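### 3.2 Site selection and materials

The study drew on two town libraries, Burar and Lullham, which serve populations of similar age and income but differ in the way they arrange their children's collections. Burar shelves picture books by author. Lullham moved to subject bins in June, following the scheme first set out by Halász. Neither library changed its opening hours or its lending limits during the study period, and both kept the same staff at the children's desk.

A sample of 800 picture books was drawn from the two catalogs. Titles held in only one library were removed before sampling, as were board books and items in storage. Each title was given a subject code by two readers working apart. Where the codes differed, the title was passed to Rami Fakhoury, whose decision was final.

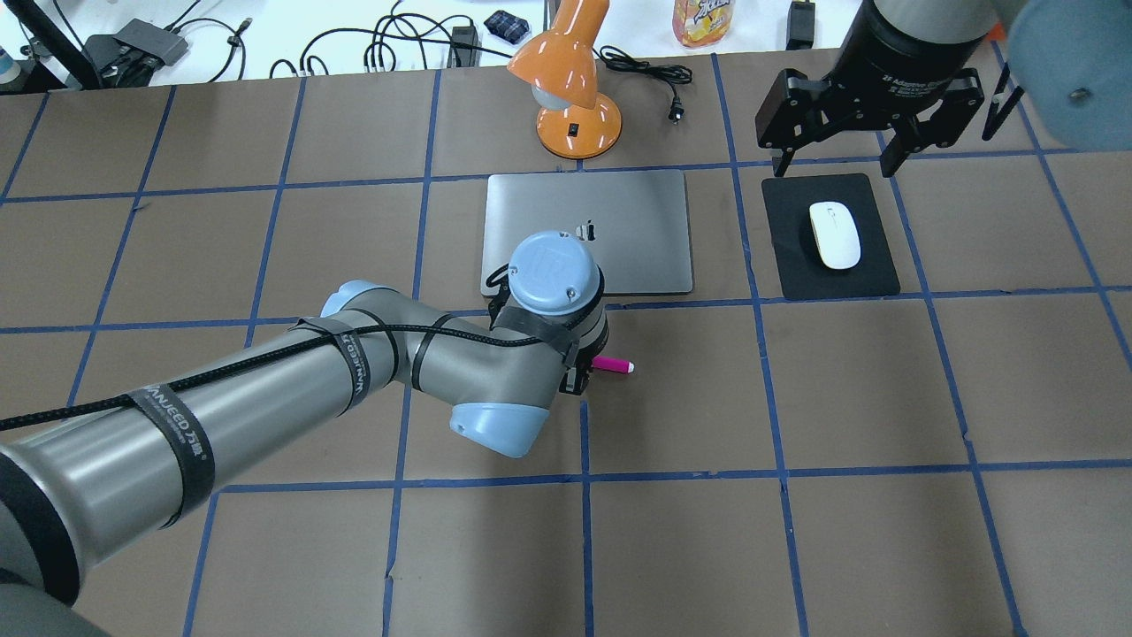 ### 3.3 Family interviews

Families were invited to take part by a notice at the children's desk and by a letter sent home through the schools. In all, 80 families agreed. Interviews were held in the library the family used most often and followed a fixed order of topics: how often the family visited, how a child went about choosing a book, and what happened when the book a child wanted could not be found.

Children were asked to draw the route they took from the door to the shelf. The drawings were used to prompt talk and were not scored. Parents often corrected a route while the child was still drawing it, and interviewers were told to let these exchanges run. Several of the most useful remarks on shelf height and signs came from them.

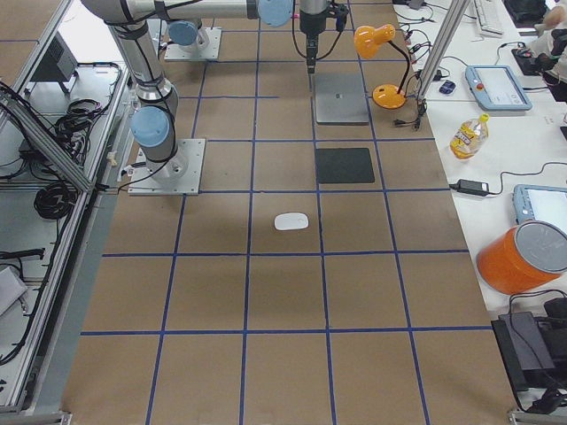

Interview notes were typed up by the interviewer and read a second time by a member of the team who had not been present. Remarks about staff were set aside, as the agreement with the libraries did not extend to the conduct of individual employees. Remarks about signs, shelf labels, and seating were kept and sorted under the same subject codes used for the catalog sample, with an added code for comments on the building itself.

Lullham families spoke more often of finding a book by chance. Burar families spoke more often of asking for help. We draw no conclusion from this difference alone, for the Burar desk stands beside the entrance and the Lullham desk does not. The earlier Trirkcombe survey met the same difficulty and reported its results by building, a practice we follow in Section 4.
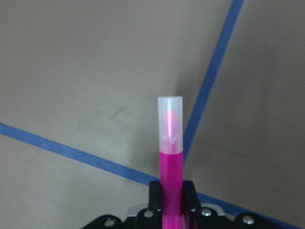 **Figure 2.** Pink marker with translucent cap.

Loan records were supplied by each library without names or card numbers. Renewals were counted with the first loan, and books returned on the day they were borrowed were left in the data. The final set of records was received on 12/27/23.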